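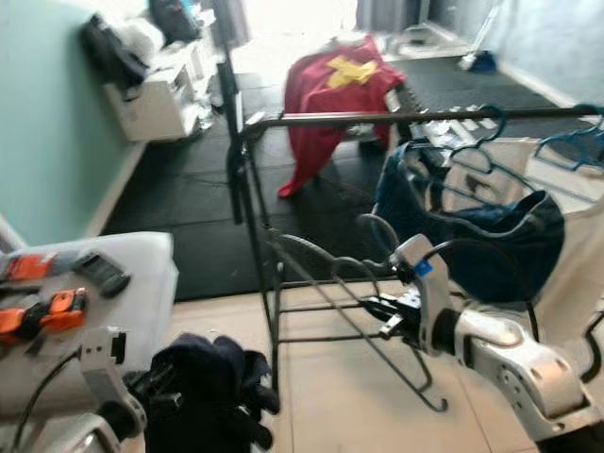 Clothes hanger

A clothes hanger (coat hanger if you grew up where I did, and I'll swap between the two all the way down this page, sorry) is a device shaped more or less like a pair of human shoulders, used for hanging up a coat, shirt, dress or pair of trousers so it keeps its shape and doesn't crease. Most have a hook at the top. I've been adding to this entry on and off for years and it has grown well past what anyone asked for, so skip to whichever bit you need.

Name

In Australia you'll hear "coathanger" as one word nearly as often as two, and it's also the affectionate nickname of the Sydney Harbour Bridge, which makes searching for anything on the subject a right pain. Canadian and American readers tend to say plain "hanger". My nan called them "shoulders", and I've only met that once since, from a drycleaner in Tronham who'd picked it up from his own grandmother!

Main types

Wire hangers are bent from a single length of steel wire, with the two ends twisted together under the hook. They're cheap, thin and light, and drycleaners love them because so many fit on a rail. The downside is the pointy little bumps they leave in the shoulders of a jumper. Some have a cardboard tube along the bottom for trousers, and some are coated so they don't leave rust on a white shirt (ask me about my good white shirt).

Plastic hangers, usually moulded in one go, are what most of us have at home. The tubular sort is thicker and kinder to knitwear. Plenty have small notches or hooks near the ends for the straps of a singlet or dress. They do go brittle if they live on an outdoor line, and the hook is generally the first part to snap.

Wooden hangers are the heavy ones for suits and coats. The better ones are curved forward and flare out at the ends, so the collar and shoulders get proper support. Cedar gets sold as a moth deterrent, and I've never been convinced it does a great deal once the smell fades, though a light sand brings some of it back.

Padded hangers are covered in satin or cotton over wadding, and they're what you want for silk and anything beaded. Then there are the flocked ones, slim with a velvety surface, brilliant for slippery blouses and annoying for everything else, as you can't slide a T-shirt off without a bit of a wrestle.

Clip hangers have two sliding pegs for skirts and trousers. Put a scrap of felt under each peg if the fabric marks easily.

History

People hung clothes on pegs and hooks for centuries, and folded the rest into chests. The hanger as we know it is mostly a story of the nineteenth and early twentieth centuries, when tailored jackets got common and wardrobes started to be built with a rail. There are several rival claims to the invention and I'm wary of all of them. Albert J. Parkhouse, of Michigan, is often credited with the wire one in 1903, the tale being that he turned up to work, found every coat hook taken and bent himself a solution. It's a lovely story and I'd be careful with it.

My own patch is local makers. The Cledell works turned out timber hangers for the district's hotels and menswear shops, and the stock book I was shown listed 367 patterns, which seems bonkers until you realise each shop wanted its own name stamped on. One December order, for Sandhu the outfitters, ran to 3,571 pieces. I've got a pair of those in the hall cupboard, still going strong.

Sizes and rails

Adult hangers are usually between 40 and 45 centimetres across, and children's are nearer 30. If the hanger's too wide it pokes the sleeve out, and if it's too narrow the shoulder droops over the end. A wardrobe needs about 60 centimetres of depth inside for adult clothes to hang square to the rail. Mine has less, so everything hangs at a slant and I've stopped caring.

Free-standing garment racks are fussier about weight than built-in rails. Load them from both ends toward the middle, and keep the heavy coats low in number.

Collecting

Yes, people collect them! Advertising hangers from hotels and tailors are the main thing, and Tiago Fonseca's collection at Senville stood at 830 when I last updated this section on 2018-06-23. He files them by town, then by colour of lettering. Prices are modest except for folding travel hangers in their original leather cases, which have crept up a fair bit.

See also

Clothes horse
Trouser press
Valet stand
Wardrobe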